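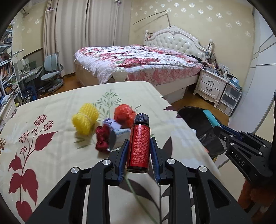 Sunday, 7:40 pm. Worked through the warm-up order for the birth pool on the Prilix mat, second try. The aim is still the same: a pool that a midwife can fill at a client's house and hold at temperature through a long labor without hauling kettles. I want the home kit list settled before the hose work goes any further, and the list has one plain rule that I keep having to write down again. Anything that travels in the birth bag gets a label in a language the midwife on call can read. A small red bottle with a black screw cap and a label solid with Chinese text would need an English sticker before it went in, whatever it held. Same rule for the oils, the cord clamps and the cleaning tablets. I'll put it at the top of the sheet this time.

Home | Notebook | Pool kit | Hoses | Loan bags | Contact

Pool fill

Ran the Mikemell liner with the short hose first, then the long one. The short hose gave a fill in 30 minutes. The long one took 12 minutes more and kinked twice at the doorway bend. Both times I had to walk back and straighten it by hand. With one person in the house and a client in active labor, that's a real problem. Options are a stiffer hose or an elbow at the bend. I have the elbow already, so that goes first.

The tap adapter leaked again at the kitchen faucet. Hand tight was not enough. Put a second washer in and the drip stopped. Need to check it at a bathroom faucet with the wider thread, where I expect the same trouble.

Heat

Left the cover on and read the floating thermometer every 15 minutes. The readings at the head end and the foot end did not agree until I stirred. Before stirring I would not trust either one. Add "stir, then read" to the card that hangs on the pool handle. The Janevski cover holds heat better than the old foil sheet but it is slow to fold back, and it needs two hands. Ask the midwives if they would put up with that.

Draining

Pump was fine until the last couple of inches. After that it sucks air and gets loud, and a family with a sleeping newborn won't thank us for it. Tipped the rest out with the jug. The Zillo strainer caught what it should and rinsed clean.

Loan bags

Over 78 lines on the current packing sheet. Too long. Half are things the family supplies (towels, trash bags, snacks) and those belong on their own page. Split it before the September orientation night.

To do
- elbow at the doorway bend, repeat long hose fill
- bathroom faucet, wide thread
- new handle card
- sticker sheet for the bag
- order spare washers

Recent entries
Liner seams, second batch
Which hose for a third-floor walk-up
Birth stool feet on tile
Packing sheet, old version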